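Flivitz Cups: README

Flivitz Cups is a set of robot arm recordings made by the students of the Honkanen robotics club. Every recording is one attempt at picking up a cup, turning it and setting it down in a marked place. The arm was driven by hand by a student for all of it. No part of the set was produced by a trained model.

First put together in August 2020. This file covers version 7, which replaces all earlier ones. If you still have an older copy, please delete it, as the file numbering has changed and the two can't be mixed.

What is in the set

The set holds 1,585 recordings from 63 club sessions. A recording has three parts: the wrist camera video, the joint log, and a short text note written by the student at the controls. The notes are in Finnish or English, whichever the student felt like using. We have not translated them. Most are one line long and a few are just "ok".

Failed attempts are included. They are marked with the word "drop", "miss" or "stop" in the outcome column of index.csv. "Drop" means the cup was lifted and then fell. "Miss" means the fingers closed on nothing or pushed the cup away. "Stop" means the student pressed the stop button, and the note should say why, although it doesn't always.

Folder layout

sessions/ has one folder per session, numbered in the order they were held.
logs/ has the joint logs, with the same numbers.
notes/ has the text notes.
index.csv lists everything, with session, driver code, cup code, task and outcome.
tools/ has two small scripts, one to check that nothing is missing and one to play a log back beside its video.

Driver codes are letters. The list of which student had which letter is not in the set and won't be given out.

The arm and the gripper

The arm is called Bradska in the notes and sometimes just "B". It is a desk arm that the club built from a kit over two winters, and it has been repaired more often than we wrote down. The gripper has black fingers moved by linkages. Pentti Jääskeläinen redrew the finger ends before session 12 so they would grip a thin rim without sliding off, and the old ends are in the recordings before that. The difference is easy to see in the results. If you want to compare drivers, leave out the first eleven sessions.

Logging is done with Monex, our own program. It writes joint positions, the gripper command and a time stamp. It doesn't write force, as we have no force sensor. A closed gripper command therefore only tells you what the student asked for.

The tasks

There are four tasks, and the task column uses these names.

lift: take the cup from the table and hold it up until the timer sounds.
turn: lift the cup, tip it over, and hold it there.
place: lift the cup and put it on the taped cross.
flip: pick up a cup that stands rim down and put it back rim up.

"Turn" is the one with the most failures and also the one we learned most from. Holding a cup by the wall, with one finger inside the rim and one outside, works well while the cup is upright. Once it is tipped, the weight pulls to one side and any slack in the linkages shows up. Students were told to stop turning as soon as they saw the rim creep along the finger, and to write that in the note. Search the notes for "creep" or "luistaa" to find those.

For the early sessions we allowed any grip. Later we asked for the grip across the wall every time, so that attempts could be compared. The grip column says "free" or "wall".

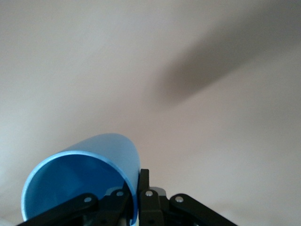
Norbert Katona wrote back after trying the previous version that he would have liked the free grips kept as a separate set, with their own index, and that he couldn't see why we had put them all together. His point was that a learner trained on both will pick up a mixture that no student ever used. We talked about it at a club evening and decided to keep one set, but the grip column was added as a result. Filtering on it gives you what he asked for.

He also asked for the exact speed limits used in each session. They are in the first line of each joint log from session 20 onwards. Before that the limit was changed by hand on the controller and not written down.

Cups

Cup codes are c1 to c5. The light blue one is c1 and was used most. The others came and went. c3 was lost between sessions and a similar one was bought, which we coded c5 and did not call c3 again, as the wall is a little thicker. Weights are in cups.csv. They were taken on a kitchen scale.

All cups were empty. We had a plan to use rice as a filling and tried it for one evening, but the recordings from that are not in the set. Sweeping up took longer than driving.

How a session went

Two students at a time, one driving and one keeping the index. They swapped when the driver had finished a block, or earlier if the driver was tired. The person keeping the index read out the task and the cup, waited for "ready", and started Monex. The outcome was typed in straight away. Corrections made later are marked with a star.

The arm was homed at the start of each block. This matters if you use the joint values directly. In sessions 31 to 34 the shoulder joint was homed against the wrong stop and all its values are off by the same amount. The logs in the set are the raw ones. The correction is in tools/shoulder_fix.txt, and it is a single number to subtract.

Lighting was whatever the room had. There are shadows that change during the day, and the camera adjusted its own exposure until session 40, when Irja Vainio found the setting that locks it.

Checking

Ilari Koivisto and Lauri Rautiainen checked the outcome column against the video. They each went through the same 100 recordings on their own and then compared. Where they did not agree it was nearly always between "drop" and "stop", when the student hit the button just as the cup was going. After that we wrote a rule: if the cup had left both fingers before the arm stopped, it is a drop. The whole column was gone through again using the rule.

The notes have not been checked. Spelling is as typed.

Known problems

Video and joint log can be out of step by a few frames. The play-back script has an offset setting for this.
Session 17 has no notes. The file was saved over.
In session 26 two students used the same driver code by mistake. Leave that session out if you are looking at drivers.
Some videos start late, with the fingers already closed. They are marked "late" in index.csv.
The clock on the laptop was an hour wrong for part of December. The order of files is still right.

What it is good for, and what it isn't

We made the set so that club members would have something of their own to train small models on, and it has worked for that. Sorting outcomes from the video alone is a reasonable first project. Predicting a drop before it happens is harder, and we would like to hear from anyone who gets somewhere with it.

Don't use it to judge how well the same kind of kit arm performs in general. Ours has its own slack and its own repairs. It also has only cups in it, so a model trained on this will know very little about boxes or bottles.

Using it

Free to use for teaching and for club or school work. Please name Flivitz Cups and the version number if you publish anything. For other uses, write and ask first. You may pass on copies as long as this README goes with them.

If you find an error, send the session number and the file number, and say what you expected to see. Fixes are collected and go into the next version together.

Changes in version 7

Grip column added.
Outcome column checked again using the drop rule.
Files renumbered so that logs and sessions match.
cups.csv now includes c5.
Removed the test recordings where nobody was driving.

Contact: Irja Vainio, Honkanen robotics club | © Honkanen robotics club | Back to top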